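Pesquisar neste site Pesquisar Limpar

Manutenção de espaços - Apontamentos da aula 7
Ferramentas de mão, cantos e chãos
Docente: Levente Takács
22/11/2021

Antes de mais: quem faltou à aula 6 (produtos e diluições) peça os apontamentos a um colega, não vou repetir. Hoje duas coisas que parecem não ter ligação - pegas de ferramentas e cantos de divisão. Têm. Uma ferramenta mal cuidada e um canto mal visto são a mesma preguiça.

1. A pega

Começar sempre pela pega, só depois a ponta. No exame prático vejo toda a gente a olhar logo para a ponta.

Partes a nomear (usem estes nomes no relatório):
- punho: onde assenta a mão
- colar: a parte mais grossa, entre punho e haste
- haste: o que continua para lá do colar

Nem todas as ferramentas têm as três. Muitas têm punho e haste e mais nada.
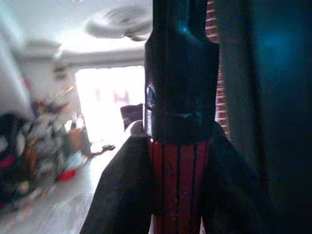

Punhos com riscas ou nervuras ao comprido: a sujidade fica no fundo da risca, não à superfície. Pano húmido no sentido das riscas, nunca atravessado. Escova de dentes velha para o que sobrar. Depois pano seco. Punho vermelho com riscas pretas engana muito, parece sempre limpo. Passar a unha. Se a unha vier preta, recomeçar.

Colar: brilho não é limpeza. Um colar preto brilhante pode estar só engordurado. Teste do papel branco - esfregar, ver o papel. A junta entre colar e punho é o sítio pior, passar a ponta do pano dobrada.

Nada de mergulhar a ferramenta inteira no balde. Já disse isto em junho à outra turma e houve quem mergulhasse na mesma.

Produto: na oficina temos o Proren, serve. Quem tiver Jirnance em casa pode usar mas teste primeiro numa zona pequena, sobretudo em punhos com cor. Não misturar os dois!

Arrumação: ao alto ou pendurada, conforme o suporte. Nunca deitada no chão. (Perguntaram se ao alto é com a ponta para cima ou para baixo. Depende do peso e do suporte. Se tiver gume ou bico, coberto, sempre.)

2. A divisão - ler antes de limpar

Parar à porta. Olhar de cima para baixo, nesta ordem:

tecto > ventoinha se houver > paredes > móveis e painéis > juntas > chão

Ventoinha de tecto: parada e desligada no quadro antes de lhe tocar. O pó das pás cai, portanto faz-se antes do chão. Fronha velha enfiada na pá, puxar para fora, o pó fica lá dentro. Quem limpa o chão primeiro limpa-o duas vezes.

Parede de tijolo à vista: escova seca, de cima para baixo. Argamassa clara mancha com água suja. Não esfregar com esponja verde.

Azulejo branco: fácil. As juntas é que não. Luz de lado para as ver bem.

3. O canto

Isto é o centro da aula. Canto = onde a parede encontra o chão e encontra mais qualquer coisa (armário, porta, electrodoméstico). Três superfícies, três materias diferentes às vezes, e a vassoura não chega.

Procedimento:
a) apanhar à mão o que está solto - papel, lenços, bocados. Luvas.
b) tirar os objectos pousados no chão. Todos. Não contornar.
c) ver a fresta junto ao pé do painel. Lanterna se estiver escuro.
d) pincel seco de trincha na fresta, de dentro para fora
e) só agora vassoura ou aspirador
f) pano húmido, parede primeiro, chão depois

Erro clássico: saltar de a) para e). O papel amarrotado vê-se logo e apanha-se, o que está pálido e na sombra fica lá meses.
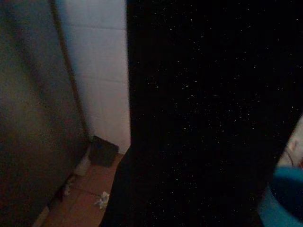 Fig. 2 - Canto com parede de azulejo branco e chão de mosaico avermelhado. Papel amarrotado no chão, pequeno objecto escuro encostado à parede.

Objectos pequenos que não sabem o que são: não deitar fora. Caixa de "a perguntar", com o nome da divisão. Regra da casa.

Superfícies manchadas (claro-escuro, às manchas): antes de insistir, perceber se é sujidade ou desgaste. Tinta gasta não sai mais limpa, sai mais gasta. Pano húmido num quadradinho, esperar, comparar. Se não mudou nada - parar.

Mosaico cor de barro: pouca água, bem torcido. Se for barro sem vidrado bebe tudo. Nada de lixívia.

4. Para a próxima aula

Escolher um canto em casa. Uma página, à mão ou no computador: o que havia, por que ordem tiraram, o que ficou por resolver. Mais uma ferramenta com as partes nomeadas. Máximo 3,000 caracteres, não leio mais. Ler também a ficha Vass sobre juntas, esta na pasta.

Comentários

marta_r: Professor, a fronha na ventoinha resultou, mas convém fechar os olhos :)

Duarte: o relatório do canto pode ser da garagem?

L. Takács: Pode. Garagem conta.

Ivone P.: No ponto 3 b) se for um móvel pesado também se tira?

L. Takács: Não, só o que se levanta com uma mão. Vou corrigir a folha.

Itens recentes
Aula 6 - Produtos e diluições
Ficha Vass - Juntas de azulejo
Suportes de parede Hovar: como montar
Lista de material para o exame prático
Aula 5 - Panos, escovas, esponjas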